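The Evaluation at Zulterberg
A short story

The Household Capability Review was conducted in the teaching kitchen at Zulterberg, on the ground floor of the old Prinel building, over a period of 14 working days. Its purpose was set out on the first page of the terms of reference. The reviewers were to determine whether the machine known as Zekar could be entrusted with the ordinary chores of a kitchen, and to report their finding to the Board without recommendation as to price.

Two reviewers were appointed. Kazimiera Wysocka had spent her career inspecting commercial kitchens and was known for the length of her reports. Umesh Agarwal had been transferred from the Office of Elevators and Moving Walkways, and had asked, in writing, whether this was the correct assignment. He was informed that it was.

The chores were listed in Schedule B. They included the drying of glasses, the folding of dishcloths, the wiping of counters, and item 263, the return of hanging utensils to the stand. Item 263 had been added by Manju Saxena, who managed the kitchen and would be required to live with the results. She had not been asked to contribute to the Schedule. She had written the item in by hand at the foot of the last page, and the typist had included it.

"You have given it a very plain task," Mr. Agarwal observed on the first morning.

"It is the task I have," said Mrs. Saxena.

The early sessions went well enough to be dull. Zekar wiped the counters and did not miss the corners. It folded dishcloths to a standard that Ms. Wysocka recorded as acceptable, and then, after a second look, as good. It dried glasses slowly. One glass was broken, and the incident was entered in the log under the heading Losses, where it remained alone for the rest of the week.

Item 263 was another matter. The machine would approach the stand, open its fingers and stop. It would remain in that position for as long as the reviewers cared to wait. On the first attempt they waited until the lunch bell. Povilas Sepp, the engineer sent by the manufacturer, examined the records each evening and found no fault in them. The machine had measured the pole. It had measured the arms. It had, he reported, formed a number of plans and set each of them aside.

"For what reason?" asked Ms. Wysocka.

"The records do not give one."

"Then they are not complete records."

Mr. Sepp wrote this down. He was a courteous man, and he wrote down most of what was said to him.

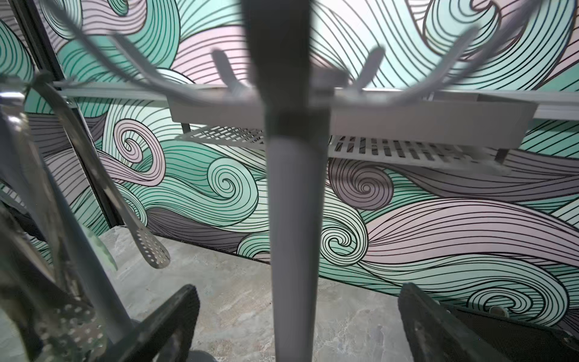 Babita Kandpal
Contributing Writer, Fiction

It was Mrs. Saxena who asked to see what the machine saw. The request was referred upward and came back approved the following afternoon. Mr. Sepp set a monitor on the counter, and the four of them – for the Board's clerk had joined them by then, and sat taking notes – looked at the stand from a height at which none of them had ever looked at it.

The pole stood between the two black fingers. The long handles slanted across the left side, bright where they caught the light, and a skimmer hung with its rows of small holes toward the floor. Behind it all ran the mural, the great curling waves in mint and pink that visitors always admired and that Mrs. Saxena had stopped noticing in her first year.

"It is very crowded," said Mr. Agarwal.

"It is how they hang," said Mrs. Saxena. "When I put one back, I move the others over with the side of my hand. Like so." She made the gesture in the air.

Ms. Wysocka turned to the Schedule. It made no mention of moving the others over. It stated that the utensil was to be returned to the stand and that no other article was to be disturbed. She read the sentence aloud, and then read it again more slowly.

"Who wrote that part?" asked Mr. Sepp.

The clerk searched the correspondence and established that it had been written by the Board.

A discussion followed and occupied the remainder of the day. Mr. Agarwal held that a machine which stopped when its instructions could not be met was a sound machine, and that he had known elevators of which the same could not be said. Ms. Wysocka held that a kitchen could not be run by anyone, of whatever construction, who stood before the stand until lunch. Both views were entered. Mr. Sepp asked whether the sentence might be struck out. He was told that an amendment required form 3961, two signatures and the approval of the Board, which did not sit in July.

Mrs. Saxena took no part. She had a ladle in her hand, and dinner for the evening class was due to begin. She went to the stand, moved the others over with the side of her hand, and hung it up. The handles knocked together and swung for a little while.

Zekar's fingers closed and opened again.

"Was that an instruction?" asked Ms. Wysocka.

"No," said Mr. Sepp. He was bent over the monitor. "It has made another plan."

"Has it set this one aside?"

He did not answer at once. The clerk waited with her pen above the page. Mrs. Saxena took the ladle down from its arm, wiped it on her apron, and held it out, handle first, toward the machine.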